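Plidico - About us

Home / Who we are / About us

Who we are

Plidico. Gift wrapping and party hire, plus the workshops. Two founders, one van, a unit with a roller door that sticks. Been going since a very wet January when Chantelle Cele wrapped other people's presents on her kitchen floor for 7 weeks and decided she'd quite like a table.

Fatima Ekpo joined the following year. She does the money, the bookings and the ribbon orders. Chantelle does the wrapping and the talking. If you ring and get a long answer it's Chantelle.

What we do

Wrapping, mostly. Weddings, leaving dos, new babies, staff presents for offices that left it too late. Bring it in or we collect. Single presents welcome, no minimum, we mean it. Odd shapes are fine. We have wrapped a wheelbarrow, a cello (full size) and a set of golf clubs that was meant to be a surprise and still looked exactly like golf clubs.

Party hire as well. Tablecloths, cake stands, bunting, the big letters. Hire is for three nights so you're not rushing stuff back with a sore head. Breakages, just tell us. We'd sooner know before the next customer does.

And the workshops. Two hours, tea included, you leave able to tie a proper bow. Tots' table at the side so parents can come too. Book early for the winter ones, they go fast.

How we got here

First proper order was 50 favour boxes for a wedding, all white, all with the same bow. Took two nights. The bride's aunt then ordered for her own do and it went from there. Word of mouth, a card in the window of the post office, a stall at the summer fair where it rained (again).

Clitov came next. That's our range of plain boxes and bags, named after nothing, Fatima liked the sound. We were fed up with flimsy lids. Clitov boxes come flat or made up, packs of ten, and you can buy them without having anything wrapped by us at all.

Then Vitell, which is the ribbon club. Monthly envelope, three lengths, a card showing a knot to try. There are 725 members now and Fatima still packs the envelopes herself with the radio on. Please dont ask her to swap colours after they've gone out. She will do it but she'll sigh.

The Liao Room

Upstairs at the unit. Named after the street the first stall was on, a street that has since been renamed, so good luck finding it. Seats 44 if nobody minds elbows. Used for workshops, and for hire in the evenings to the choir, the chess lot, a baby group, birthday teas. Kettle, two sinks, decent chairs. Lift is small but works. Ask about rates, they're on the hire page and they're not scary.

How we work

Prices agreed before we start. Quote by email, normally same day, next day if there's a wedding on.

Paper is recyclable unless you ask for the shiny stuff. We'll say so when we quote. Ribbon offcuts go to the primary school down the road, who seem to get through a frightning amount.

Deliveries are local only. We tried posting made-up boxes once and they arrived as a sort of pancake. Flat packs post fine.

Rush jobs, yes if we can. Phone, don't email. There's a small extra charge for anything wanted the same day and it goes to whoever stays late.

If you don't like it, bring it back and we'll redo it. Happens now and then, usually the colour. No fuss.

Working here

Small team, part-time hours, busy from autumn on. We train people from scratch so no experience needed, just steady hands and a bit of patience. Saturday-job age upwards. Send a few lines to Fatima saying when you're free. CV if you've got one, not bothered if you haven't. Seasonal staff get first pick of the following year's shifts and free run of the offcuts bin.

Schools and groups

We do visits. An hour in your hall, paper and ribbon provided, you provide the tables and somebody who knows where the light switches are. Brownies, care homes, a rugby club once. The rugby club were very neat.

A few pictures

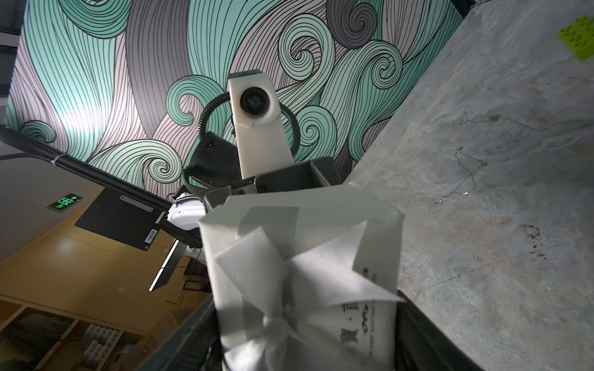
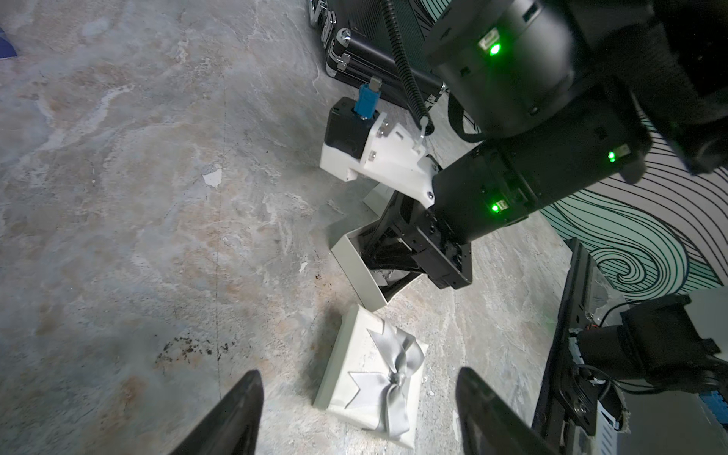
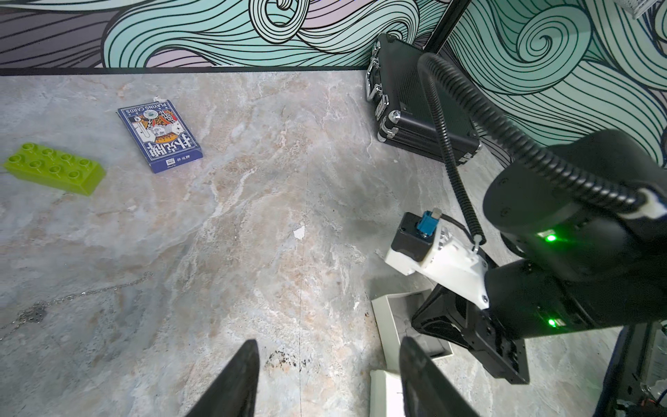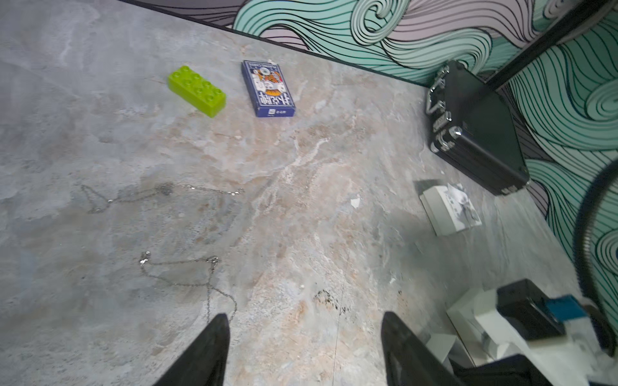

First picture: white bag, white satin bow. Second: the silver-grey bow on a white lid.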